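Teleoperators wanted - two-arm tabletop work, Semaan building, Sketholm

Drerkar is hiring teleoperators for the Prorko project. Paid, on site, part time or full time. Start in April, sooner if you can.

What you'd do: drive a pair of robot arms by remote control and show them a task, start to finish, over and over. Mostly picking up small packaged groceries and putting them in a basket. Bags, packets, tubs. Crinkly stuff is the hard part - it slides, folds, catches on the fingers. Each run gets saved and the arms learn from it. Sloppy runs get thrown out, so slow and clean beats fast.

You do not need a degree. You do not need to code. We've had good people come from sewing, dental labs, forklift driving, video games. 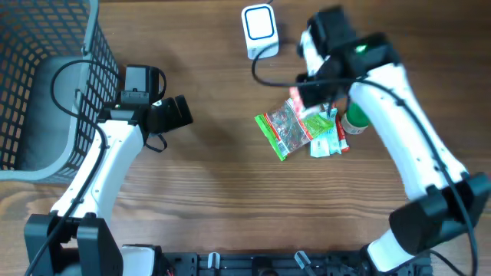
Semaan operators who did the last round say the first week is mostly learning to stop watching your own hands, and that using both arms at once feels wrong until some point in the second week, when it doesnt. They also say to ask for the chair by the window. They'd like it known that breaks are real breaks.

Hours and numbers:
Shifts of four or six hours, morning or late afternoon. Doors open 7:30 am.
32 places this round.
Target is 400 saved runs per operator over the contract. Training runs dont count toward it but are paid the same.
Completion bonus of 800 on top of hourly pay, paid with the last check.

You should have: steady hands, decent eyesight (glasses fine), patience for doing the same thing again with the items moved two inches over. Able to sit for 50 minutes at a stretch. Able to write a short note when a run goes bad - "dropped bag, left arm late" is plenty.

Nice to have: any time on a leader arm or similar rig. Left handers very welcome, we are short on them.

Not a fit if you get motion sick from screens. Try it first though, the trial is paid.

To apply: send a few lines about yourself and which shift you want to the Drerkar front desk, or drop in at Semaan, room 339, between 2 and 5 pm. No cover letter please. Trial takes an hour, you will drive both arms yourself. We get back to evryone within a week, yes or no.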